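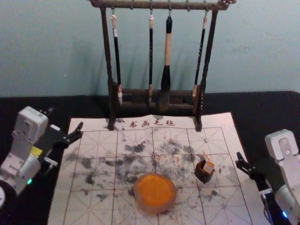

**Should brushes hang tips down after washing, or lie flat?**

Hang them tips down once the water has been squeezed out, so what is left drains away from the glue in the ferrule. Lying flat works too if the head hangs over an edge.

---

**inkwell_jx**

That is the short version I put in the beginner notes last December, and it has caused some argument, so I'm opening a thread for it. My name is Jailson Xavier and I look after the brush table for the Dorkbridge evening group. Our rack is a tabletop one in dark wood with four hooks along the top bar. It stands with its feet on the edge of the felt.

My routine is cool water, no soap, press the head between two fingers until it runs clear, shape the point, hang it up. I paid 62 for the rack, secondhand, from a shop in Lavham. I've been happy with it.
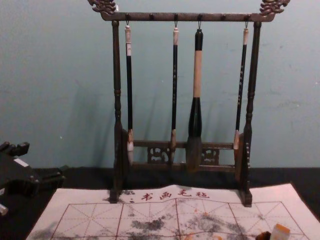
*The rack with four brushes up. The largest is third from the left.*

---

**paiva_alcides**

I don't agree about hanging right away. I lay mine flat on a folded towel for an hour first and then hang them. When I hung a big goat hair brush straight from the sink, the head dried splayed and I had to size it again with starch.

Also, look at how low your brushes hang. If a tip rests on the lower rail while it dries, it will take a bend. I would want a finger's width of clearance at least.

---

**inkwell_jx**

Fair point on the clearance. The long ones do come down close to the bottom. I can shorten the loops. I've never had one splay, but I press them pretty hard before they go up.

---

**northlight**

Shortening loops is a pain if they're glued into the cap. I put a small block under each foot of my rack, but that only raises the whole thing, so it did nothing for the brushes. Learned that the slow way. A rack with a taller post is the only real fix, or keep the long brushes somewhere else.

Different question. Is that the felt with the printed grid? Mine is the same kind, with 书画毛毡 in red along the top, and it has gotten so stained I can barely follow the lines in the middle. Do people wash these?

---

**inkwell_jx**

I don't wash ours. The ink is permanent once it has dried in, and the one time I soaked a felt it shrank unevenly and the squares were no longer square. I let it dry and brush off anything loose. The stains don't come up through the paper.

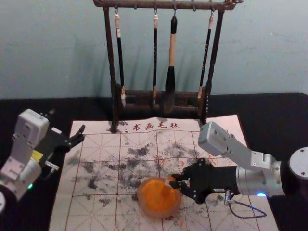

If the middle bothers you, turn the felt around so the clean end is in front of you. The grid reads the same either way and you get another year out of it. Ours cost so little that I'd replace it before I tried washing it again.

---

**paiva_alcides**

I do wash mine. Cold water in a tub, no wringing, dried flat under a board. It has shrunk a little, but I use it as a blotter under the paper and I don't need the grid. If you practice with the squares showing through thin paper, leave it alone.

---

**mosspaper**

New here. I have a Wistier starter set with plastic caps on the brushes. Do the caps go back on after washing?

---

**inkwell_jx**

Throw the caps out. They are for shipping. A damp head inside a cap will grow mold, and forcing the cap back on breaks hairs.

---

**northlight**

I'd keep them for travel, on dry brushes only. I carry mine rolled in a bamboo mat, but a cap is fine for a short trip.

---

**mosspaper**

OK, no caps at home. And what about red ink? I'm using a cinnabar stick from Hayat and it seems to stay in the hair no matter how long I rinse.

---

**paiva_alcides**

Keep one brush for red and don't use it for anything else. Pigment gets down near the ferrule and will tint your next wash of gray. Mine has stayed pink at the root for years and still writes well.

---

**inkwell_jx**

Same. I tie a bit of red thread on the loop so it doesn't get mixed up with the others. I'm going to change the notes to say "squeeze out well, then hang with the tip clear of the rail" and add the towel as an option for large goat hair. Alcides, if you have the starch recipe written down, post it and I'll put that in too.

---

**paiva_alcides**

I'll look for it tonight. It is mostly just thin rice starch, brushed in and shaped with the fingers.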